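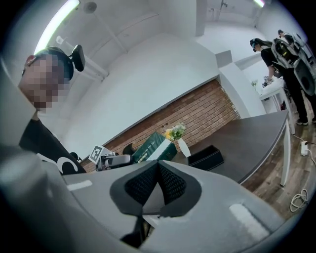 How often should the pads on a hand-held gripper be cleaned?
Wipe them at the end of each working day, and inspect them closely once every 100 hours of use.

Workshop Tips: Care of the Griturus Hand-Held Gripper Kit

The following guidance is issued to workshops and training rooms that hire or purchase the Griturus kit from Grastska. It supplements the printed manual and does not replace it. Customers of the Plukthorpe service depot should keep a copy near the storage shelf.

Cleaning the pads
Switch the gripper off before touching the pads. Use a soft cloth dampened with plain water and a small amount of dish soap. Work from the center of each pad toward its border, then go over it again with a clean cloth. Alcohol, window cleaner and furniture polish must not be used. Flour, sawdust and pet hair are best lifted with a dry paintbrush before any water is applied. Allow the pads to air dry overnight. A hair dryer will curl the edges.

Cleaning the housing
The outer shell may be wiped with the same cloth. Keep moisture away from the seams and the charging port. Adhesive residue from labels can be removed with a little cooking oil, followed by soap and water.

Preparing the table
Clear the table of liquids before a session, including flower vases and drinking glasses. Printed markers should stand upright and face the operator. A marker that has become creased or glossy from handling should be reprinted on matte paper. Operators are asked to tie back long hair and wear closed shoes.

Cables and power strips
Route cables along the wall wherever the room permits. Excess cable should be coiled in wide loops and secured with a fabric tie, clear of the walking area. Power strips should not be placed under rugs or where a mop will reach them.

Storage
Place the gripper on its side on a folded towel, with the jaws slightly open. Jaws stored fully closed will mark the pads within 2 weeks. Head straps should be washed by hand in cool water after the electronic module has been detached.

Replacement pads
Pads are rated for 4,000 grips under ordinary household conditions. In our own workshop one set lasted nearly 11 months, handling mostly boxes and kitchen containers. Glazed dishes and sandpaper shorten this period considerably. Replacement sets are sold in pairs, and both pads should be changed at the same time.

Annual service
Kits purchased with the Bíró service plan may be returned to Plukthorpe once a year for adjustment. The depot is closed throughout August. Please remove all tape and labels, enclose the charger, and write the serial number on the outside of the carton.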